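# Bedroom Textiles and Outerwear: Gallery

The Grondivberg Household Textiles Collection documents fabrics and clothing in everyday domestic use. Entries are photographed where the items are normally kept and handled, on beds, chairs and shelves, and are not pressed or arranged on forms beforehand. This page presents two photographs from the bedroom series, which was compiled in October under the direction of Enikő Major. The full series contains 18 entries and may be consulted in the reading room at Ternau.

The subject of this part of the series is the padded jacket at the turn of the season, when winter clothing is brought out, looked over and folded on the nearest flat surface. In most homes that surface is the bed. The bedding has therefore been recorded together with the garments, and catalog notes are supplied for both.

## Bedding

Printed fleece is among the most common materials in the collection. It is light, washes easily and takes a bright print well, and it is often used over a sheet of an entirely different character. The cataloging team records each layer separately, beginning with the sheet. Cartoon prints are indexed by animal or figure, and floral prints by flower where this can be established. Lettering within a print is transcribed only where it can be read in full.

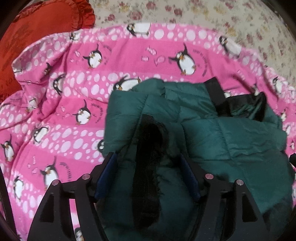

*Pink fleece blanket with penguins in glasses, over a cream sheet printed with small roses. Red-orange satin pillow with ruffled edge; green quilted garment on top.*

The blanket is indexed under "Penguin" and "Dots, oval," with a cross-reference to "Confectionery" for the small wrapped candies printed between the figures. Satin pillows with a ruffle are held under a separate heading – "Decorative, shaped edge" – and visitors interested in these are advised to consult the finding aid prepared by Vendula Kratochvíl.

## Outerwear

Quilted jackets are described in the catalog according to the direction of the stitching, the type of closure on the pockets and any label inside the neck. Color is recorded as it appears in each photograph. Dark greens and blues are especially liable to shift from one exposure to the next, and the terms used on this page follow that practice. Fillings are not recorded unless a care label has been examined.

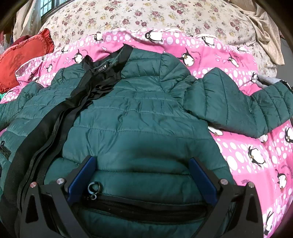

*Dark teal puffer jacket with horizontal quilting and zippered pockets. Black strap across the left half; black woven label in the neck.*

Pocket hardware receives its own line in the catalog. The entry for this jacket notes the black zipper on the lower pocket and the round metal pull ring at its left end. Straps, belts and bags lying with a garment are listed as associated items, and no assumption is made that they belong to it. Partly legible labels are entered with a query until they can be checked.

## Using the Gallery

Both photographs may be reproduced for teaching and private study with credit to the Grondivberg Household Textiles Collection. Requests for larger files should be addressed to Hollis Marchetti, who is responsible for image services. Printed copies of the bedroom series are available at Ternau at a charge of 2 per sheet in the local currency.

Corrections to the catalog notes are welcome and should be sent to Gizella Halász, quoting the name of the series and the heading under which the item appears.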